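Ticket 398 – Obituary page shows wrong age and drops survivors
Product: Gronda memorial pages
Reported by: Petek Funeral Home, Gimcombe
Opened: 6/16/23
Status: Resolved

Family called the home after the notice for their mother went live. Age at death is one year too high. She was born in December and died before her birthday, so the template is subtracting years only. The "survived by" paragraph also ends after the second grandchild. The full text is present in the intake form.
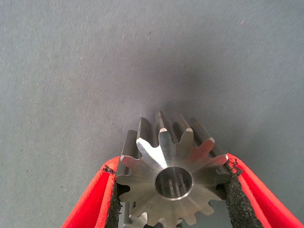 Checked the intake record. Birth and death dates are correct. The survivors field holds 8 names, two with diacritics. Output stops at the first ž. Reproduced on staging with a blank record and the same surname.

Age workaround: typed the age by hand in the override box. Page now reads correctly. The printed service folder pulls from a different field and still needs a manual edit before the order of 50 goes to Ralitz.

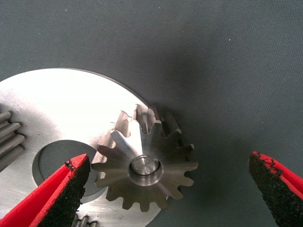
Drita Halilović: The folder proof has the same cut in the survivors list, right after the second grandchild. Please hold the print order. The family also wants the maiden name in parentheses, not after a comma.

Print order held. Maiden name format changed on both page and folder.

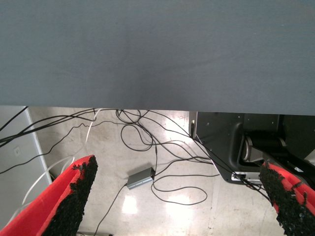 Cause of the cut: the import step was reading the form as Latin-1 – it should be UTF-8. Setting corrected, record re-imported, all survivors display. Age calculation now compares month and day. Override box cleared and age still correct.

New folder proof sent to Drita for approval. Approved, print order released.

Closed by Selma Živković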